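Main page | Topics | Recent changes | Random article | Contact

Robotic laundry

Robotic laundry is the use of general-purpose machines to wash, dry, fold or put away clothes in a home. Washing itself has long been automatic. The work on either side of it, such as sorting, loading, unloading and folding, is still mostly done by hand. As of 2026 robots can do parts of this work in test kitchens and laundry rooms, usually slowly and with a person nearby.

Loading

Loading looks simple but combines several hard steps. The machine must find the washer opening, pick one item out of a heap and let go of it in the right spot. Two-armed robots are common in this work.

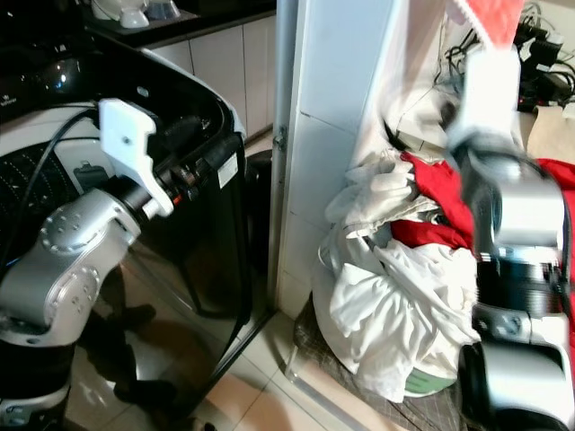
Robot arms at a top-loading washer, with laundry piled in the corner.

Cloth is the main difficulty. A shirt has no fixed shape, and items in a pile hide one another. A gripper may take hold of two garments at once or lose the one it has. The Plirotik trials at Hadport, started in February 2025, used a set of 30 garments and counted a load as finished only when every piece was in the drum. The first report listed 17 finished loads out of 1,000 attempts. Kinga Hegedűs, who led the trials, blamed most failures on socks and other small items left behind.
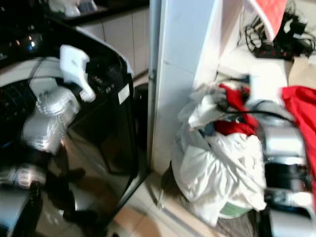
Maintained by the Home Machines Group, Bakos Institute

Later work at Bakos changed the order of the task. Large pieces were taken first and small ones last, and the robot looked at the pile again after each pick. Tamás Kocsis described the method in a short paper and noted that it made a load take longer. Sheets remained a problem and were left out of the tests.

Folding and other steps

Folding towels on a flat table is fairly well solved. Shirts are harder, and fitted sheets are rarely tried. The Proswood folding bench holds a garment by its shoulders but needs a person to hang it first.

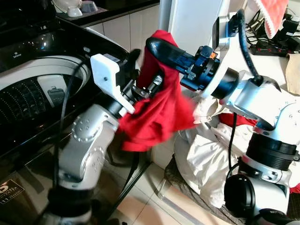 Can a household robot do the laundry without help?
Current machines can handle single steps under known conditions, but a full wash from hamper to drawer still needs a person.

Category: Household automation

Related articles
Garment folding
Robot gripper
Dishwasher loading
Top-loading washer
Shop-floor sorting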